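Mudstead wants visitors to pay for its old quarter

July
By Farzana Roy

Visitors to Mudstead may soon need a pass to see the parts of town that have always been free. Under a plan published this month, a single ticket would cover the harbor steps, the old fish market, the clock tower and the walled garden behind it. It would cost $8 and last 3 days.

The plan comes from Peixoto, the tourism company that already runs the harbor boat trips. It says the money would go toward repairs and longer opening hours. How much of it would go there is not spelled out. The published summary runs to 60 pages and gives the split between upkeep and "program management" one paragraph, without a figure in it. 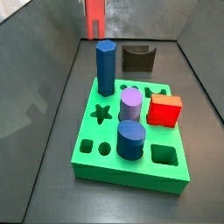

Three of the four places on the pass have no gate. The harbor steps are a public right of way, used every morning by people walking down to the ferry, and the fish market is open on two sides. Peixoto says roaming staff would check passes between 10 a.m. and 6 p.m., and that residents would be waved through. It does not say how staff would know a resident from a day tripper. A spokesman said that part was "still being refined."

The ticketing itself would be handled by Fuvus, a phone app. Visitors without a phone could buy a paper pass at the ferry terminal, where the one ticket window closes for lunch.
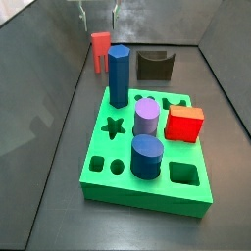
Issue 70

Iñaki Llorente, who has led walking tours of the old quarter for years, said he had read the plan twice and still could not tell what a visitor would get for the money.

"They can look at the tower now. With the pass they can look at the tower," he said. "If the stairs were open I'd be the first to sell it. The stairs are not open."

The tower stairs have been shut to the public since a handrail came loose. Peixoto's summary lists "tower access" among the benefits of the pass, then notes in an appendix that access is subject to a safety review. No date is given for the review. 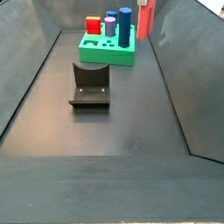

Supporters point to Sirkisow, up the coast, which brought in a similar pass and says visitors have taken to it well. That may be so. But the Sirkisow pass includes a museum, a castle and the bus between them, all of which charged before, so buyers there save money. In Mudstead the walled garden is the only stop that has ever asked for anything, and that was a donation box.

The town council will take comments until the end of the month and says it has not made up its mind. The plan, though, already has a page on the app – with prices and a button marked "coming soon."

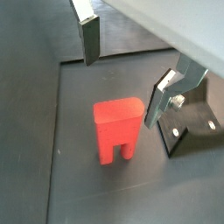

Asked about the button, the council said it had not approved it and would be speaking to the company. By 4 p.m. it was still there.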